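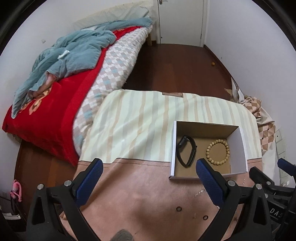 **What's the best way to store a watch, a wooden bead bracelet and a few silver chains if I don't own a jewelry box?**

A shallow cardboard box with a lid works fine, as long as the chains get their own small bag and the beads stay away from anything damp.

---

**oltorik_fan** wrote:

I'd go further and say skip the jewelry box altogether. I had one with velvet slots and half my stuff didn't fit the slots. A gift box in the top drawer does the same job. Mine is from a Châu order and the cardboard is pretty stiff.

---

**plainjane20** wrote:

Disagree on putting it all in one box. Silver chains tangle with anything. I spent a whole evening with 2 pins and a drop of baby oil getting a necklace out of a charm bracelet. Chains go on hooks or in separate bags.

Also watch straps pick up lotion and sweat. Wipe the strap before you close the lid.

---

**Tarun Saxena** wrote:

I keep everyday things in one open box and the good things in a drawer. Watch on the left, beads on the right, silver wherever there is room. I sort it on the ottoman by the bed. I'm fine with some tangling if it means I put things away at night. 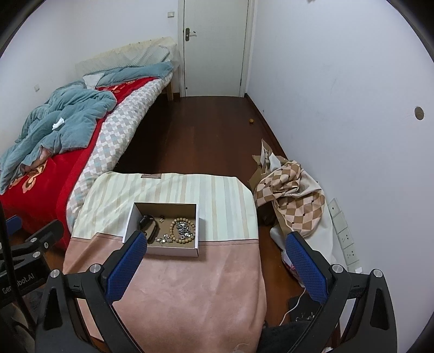
*Watch, wooden beads and silver in the white box, on the striped ottoman.*

---

**plainjane20** wrote:

Tarun, those chains are what I'm talking about. Put them in a zip bag with the air pressed out. They will tarnish slower too.

---

**Tarun Saxena** wrote:

Fair. I have some bags from a Plallell earring set, I'll try one. The small silver pieces could go in there too, they end up in the corner of the box.

---

**mattress_mike** wrote:

Does cardboard do anything to silver? I read that some of it has sulfur in it.

---

**oltorik_fan** wrote:

Some does. I've had mine in the same box since 2000 and I polish it when it looks dull. Takes 5 minutes.

---

**plainjane20** wrote:

Plain cardboard can speed up tarnish, yes. Line it with acid-free tissue or use an anti-tarnish strip. I bought the Zirkton strips and they were okay. Cut one in half for a box that size.

On the beads, don't use silver polish anywhere near them. Dry cloth only.

---

**mattress_mike** wrote:

What about the watch? I was told to keep it on a cushion so the strap holds its shape.

---

**Tarun Saxena** wrote:

I just let the strap curl. Never bought a cushion.

---

**oltorik_fan** wrote:

Same. Leather might be different, I only wear rubber ones.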